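Soneck half chaps, one season in

Bought these in March, wore them most of the outdoor season, meant to write this up ages ago. So, quick one before the truck gets loaded.

Background: I play low-goal arena and grass, club level, mostly at number 2. Not a big hitter. I ride five or six ponies a week between practice and exercising other people's strings. My old half chaps were a pair of Nedelcu, the classic ones, and the left zipper finally went in the middle of a chukker. Taped it. Finished the match. Ordered the Sonecks that night.

Fit

Sized off the chart. Medium tall. Calf was right, height was about an inch too much for the first two weeks and pinched behind the knee. They drop. Give them time. If you're between heights go down, the leather gives more in width then you'd expect but it won't get shorter until the ankle breaks in.

Booker Gallagher at our barn has the same pair in a large regular and had no pinching at all, but he has legs like fence posts. 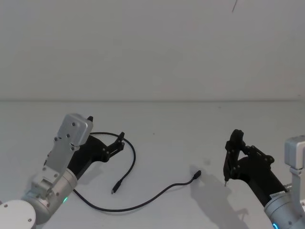

White table, white wall, two arms and a loose black cable.

Zippers

Back zip, heavy metal teeth, snap tab on top. The part I cared about. After a full season neither one has jumped a tooth. The pull on the right is stiff when there's dried sweat in it, little bit of wax fixes that. The Nedelcu zip was smoother out of the box and look where that got me.

The snap at the top is the weak spot. Mine has popped open on me three or four times, always on the near side, always in a ride-off. Doesn't matter much, the zip stays up. Annoying though. A second snap would cost them pennies.

Grip

Good. Suede panel on the inside of the calf, goes up higher than on the Mirkeo pair I tried at the club shop. Half-seat over a nearside backhand felt secure from day one. In rain the suede goes slick for a bit and then goes tacky again, same as every suede panel ever made. Brush it when it's dry. Don't put conditioner on it, I did that once by accident and spent a whole practice sliding around like a beginner.

Protection

Not a substitute for knee guards and they don't pretend to be. The front has a thin foam layer and it takes the edge off. I took a ball on the shin in a throw-in and had a bruise, no lump. Without them, worse, I think. Ileana Bălan got one in the same place wearing the Mirkeos and limped for a week, but hers was hit harder so who knows.

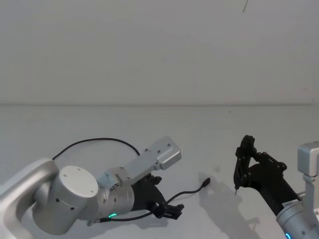

Things I didn't like

Elastic on the outside has started to fray near the bottom on both legs. Stirrup leather rubs right there. Not a hole yet.

Smell. First month they smelled like a tire shop. Gone now.

Color. "Chestnut" is closer to orange. Mine have darkened up with saddle soap and dirt and look fine, but new they looked silly next to brown boots. If your team cares about matching, get the black.

No left and right marking inside. You will put them on wrong in a hurry. I used a dot of paint marker.

Versus the others

Nedelcu: prettier, softer, better for stick and ball days. Would not trust the zip again. Mirkeo: lighter and cooler in summer, less leg protection, suede panel too short for me. Nudamo do a full-length one that Teodor Coman swears by, I've only held them, very stiff, and he says it took him 20 rides before he could bend his ankle properly. No thanks.

Cleaning

Damp sponge after every ride, soap once a week, hang them up open. Mine got thrown in the bottom of a mallet bag more than once and still came out ok. Don't dry them on a heater, the sole strap will curl.

Would I buy them again

Yes, at what I paid, which was 74 on sale. At full price I'd look harder at the elastic first. If you play two or three times a week and wreck zippers like I do, these are the ones. Grooms and anybody riding in sets all day might want something cooler, ask around.

Will update when teh elastic goes.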